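Cloth speed after re-felting, table 4

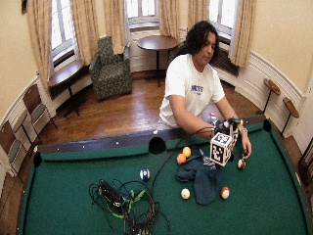

Onmont Cue Sports Club, Equipment Section

llinos_ifans
Table 4 plays slow since the new cloth went on in May. A lag shot that used to come back to the head rail now dies almost 15 inches short. Same balls, same cue.

tsabatier
Stretch. If the fitter left slack along the long rails, the nap drags. Press a thumb on the cloth near the side pocket and see if it ripples.

rhuaranga
Disagree. New napped cloth is slow until it beds in. Brush toward the foot end, then iron. Do not re-stretch yet.

tsabatier
Bedding in does not cost you 15 inches. Ours never did.

llinos_ifans
No ripple at either side pocket. Ironed once, no change.

rhuaranga
Check humidity before you pull staples. What does the meter say at 4 pm?

llinos_ifans
Will read it tomorrow and post.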